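Rullness releases results of cold-water laundering trial for commercial table linen

Media release
By Clotilde Baudry, Rullness Textile Services
May

Rullness Textile Services has published the results of a trial comparing cold-water and conventional laundering of coloured polyester-cotton table linen used in function centres and catering venues. The trial was carried out at the company's Hokley plant and covered 1,017 cloths in regular hire circulation.

Cloths were divided into two streams on intake. The control stream was washed under the plant's existing program at 63 degrees Celsius. The second stream was washed in cold water with Ivever, an enzyme detergent dosed by load weight. Both streams used the same washer-extractors, the same rinse sequence and the same ironer settings. Each cloth carried a sewn-in tag so that its wash history could be recorded at the sorting bench.

Colour change was assessed against a grey scale under standard lighting. Dark shades in the cold-water stream retained more of their original depth than those in the control stream, with the largest difference recorded in the navy and charcoal ranges. White and ivory cloths were excluded from the trial and continue to be processed at the higher temperature.

Stain removal results were mixed. Protein and starch soils were removed to the plant's release standard in both streams. Cooking oil and candle wax performed less well in cold water, and some 3 per cent of cloths in that stream were returned for a second wash with a solvent pre-treatment. The rewash load has been included in the energy and water figures supplied to customers with the full report.

Dimensional stability was measured on round and rectangular cloths after washing and again after ironing. No cloth in either stream moved outside the plant's tolerance for floor-length drop. Hem puckering was noted on a small number of older round cloths and was attributed to thread shrinkage at the overlocked edge.

"The result supports a change of program for dark colours with ordinary food soiling," said Clotilde Baudry, technical manager at Rullness. "It does not support a change for heavily greased linen, and our sorting instructions have been rewritten on that basis."

The revised program will be introduced at Hokley first, followed by the Sandu depot once its dosing pumps have been recalibrated. Hire rates and collection times are unchanged. Customers are asked to bag wax-affected cloths separately and to shake out loose food scraps before collection.

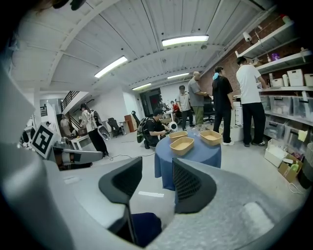
Can wax-affected cloths go in the same collection as other linen?

They can travel in the same collection, provided they are in a separate bag marked for pre-treatment.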